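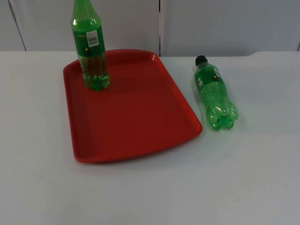
4. Preparing the cleansing gel from concentrate

The Keveo concentrate is supplied undiluted and must be mixed before it is used on the face. One sachet makes 500 mL. For the body wash, refer to section 6.

4.1 Wash the dispenser and cap in warm water with unscented detergent. Rinse and leave to air-dry.

4.2 Pour 100 mL of distilled water into the dispenser. Tap water may discolour the gel.

4.3 Empty the sachet into the dispenser. Fit the cap and invert slowly until no powder remains on the base.

Note: Do not shake. Trapped air gives a cloudy gel and an uneven dose from the pump.

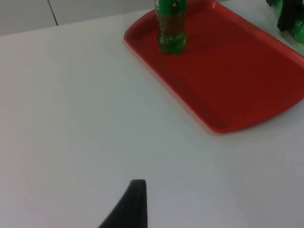 4.4 Top up with distilled water to the 500 mL line. Stand for 2 hours at room temperature, away from direct sunlight.

4.5 Replace the cap with the Sketau pump – finger-tight only – and prime it until gel is dispensed.

4.6 Write the mixing date on the label.
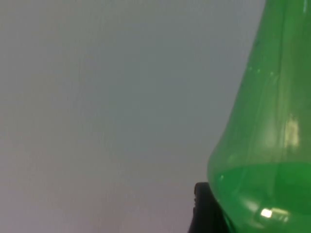 Fig. 4-3. Green bottle, side view.

Caution: For external use only. Avoid the eye area. If irritation occurs, rinse with plenty of water and discontinue use.

Caution: Do not add fragrance or essential oils. The preservative is rated for the supplied formula only.

4.7 Patch test on the inner forearm before first use, including when changing from the Nindach formula.

Section revised 25th November, M. Sasaki. Checked N. Ueda.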